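Sorting demos for a class project: how many, and how messy should the pile be?

Posted in Robotics and Automation > School and club projects

Carleen Gilchrist
I'm in an evening robotics class at Pemell and my group has to hand in a set of recorded demonstrations by the end of March. The task is putting jewelry from a table into a box, done with hand-held grippers. A policy gets trained on it afterward in the lab. We have 100 demos so far and want to know if that is enough, or if we should stop and change the setup first.

We work on a pink printed tablecloth with an open white phone box at the back. The jewelry starts in front of it. There are two bangles, some silver pieces, a string of amber-orange beads and a few small things, and some of the small things start inside the bangles.
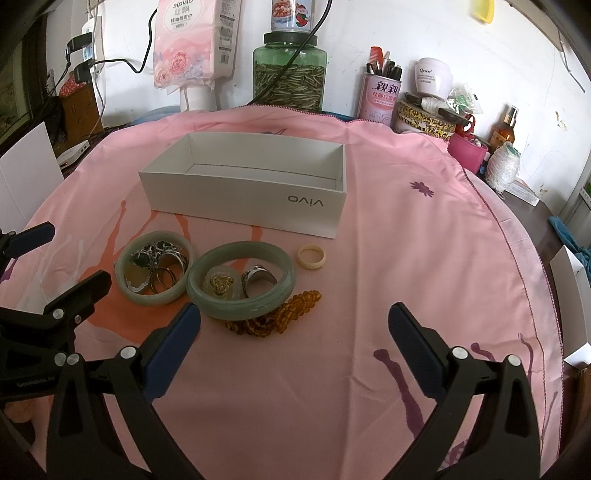 The order we agreed on is beads first, then whatever is inside the bangles, then the bangles. One person in the group thinks the small pieces should start outside the bangles because reaching in makes the demos slow. I would like to keep them in. The cloth also has big orange and purple prints on it and I don't know if that matters. The assignment sheet only says "household surface."

Droltside
100 is fine for a first training run. Train on it now, before you record more. Our club recorded 800 before we trained anything, and then found out we had been letting go too high over the box in nearly all of them. We threw most of it out.

Keep the small pieces inside the bangles if the test will have them there. If your instructor sets up the test pile, ask. For the beads, pick them up near the same part of the string every time. We had 3 people recording and everyone grabbed a chain differently — the policy ended up closing on nothing in the middle.

The cloth is OK. Turn it between sessions so the print isn't always in the same spot.

allier_4
just use a plain cloth, way easier

Engelhardt
I would not switch to a plain cloth if the sheet says household surface. You would have to start over and the result would be worse on anybody's real table.

On slow demos: slow is all right, stopping is not. If the person holding the gripper pauses to think, cut that take. Decide on the order before you pick up the grippers and say it out loud if you need to. Thin rings are best taken by the edge when they are leaning on something. Flat on the cloth they tend to slide, and you get three or four tries in one recording. Label those separately and leave them out of the first run.

Also move the box a little from take to take. Ours stayed in one place all term and the arm went to that place no matter where we put the box.

Carleen Gilchrist
Thanks. I asked, and the instructor does set up the pile, so the small pieces stay in. We'll train on the 100 and move the box for the next batch. Does anyone have a rule for how far to move it?

Engelhardt
Half its own width is plenty to begin with. Keep it where both grippers can reach.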